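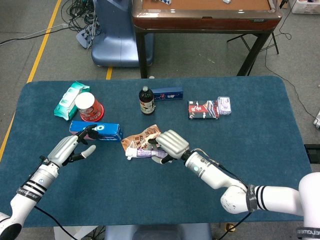 Notes for the packaging talk, second version, Apr 10, 2018. Slides are numbered in the margin of my printout, so don't panic if the clicker jumps.

Start: hello, thanks for having me, is the microphone too loud? Then straight in.

I want to talk about getting into things. Packets, tubes, boxes, lids. I've worked on food and bathroom packaging for 19 years and the question I still get at parties is why can't I open the ham. Fair question! I usually say sorry and go and find some scissors.

Slide 2. So, the two jobs of a pack. It has to stay shut on the lorry and in the shop, and it has to open in your kitchen. The first job gets tested to death. We shake it, drop it, squash it, leave it in a hot room over a bank holiday. The second job gets tested by whoever is in the office, and whoever is in the office has decent eyesight and has just had a coffee. (Pause here, last time people laughed and I talked over it.)

Story about the Indance biscuit sleeve. Keep it short. We moved the tear strip 11 millimetres along so the printed pattern would line up, and everyone agreed it looked lovely. Then the letters started coming in. The strip now began right on the fold, where you can't get a nail under it, and people were going at it with their teeth. One lady posted us the whole sleeve back, still sealed, with a note saying "your turn". I kept that note on my wall until we moved buildings.

Slide 5, crinkly packets. When you pull a bag open at the top you're fighting the seal, and the seal is set by heat, pressure and time. Bit too much of any of them and it welds. Then the bag gives way down the side instead and you've got crisps on the carpet. Pass the samples along the rows at this point, both kinds, and ask people to try them. Don't talk while they do it, you can't be heard over the rustling anyway.

Tubes. I love tubes. The flip cap was a real step forward for anyone with sore hands, but look at the size of the lip you're meant to push. On the Brakine one we made it wider and put a few ridges on it, cost next to nothing, and complaints dropped off within the year. The foil under the cap is another matter. I have strong feelings about that little foil tab and I'll try to be brief.

Slide 8, cartons. "Press here to open" – has anyone in this room ever pressed there and had it open? Hands up. The perforations get cut shallow so the box doesn't burst when it's stacked, and then your thumb goes straight through the front panel. Mention the Adebisi trial from last May, where 47 people opened the same carton and we just filmed their hands. More than half never looked at the instructions. They went for the corner, every time. So we put the opening at the corner!

If running late, skip the bit on jar lids and go to slide 11.

Things to ask for if you buy packaging: try it with wet hands, try it with gloves on, try it without your glasses. Get somebody's gran in and pay her properly. Flatier do this now as a matter of course and it takes them an afternoon.

Questions. Somebody will ask about recycling. Say yes, it matters, and a tab that comes off in one piece is easier to sort, then point them to the handout. Collect the samples back in before the break, we ran short last time.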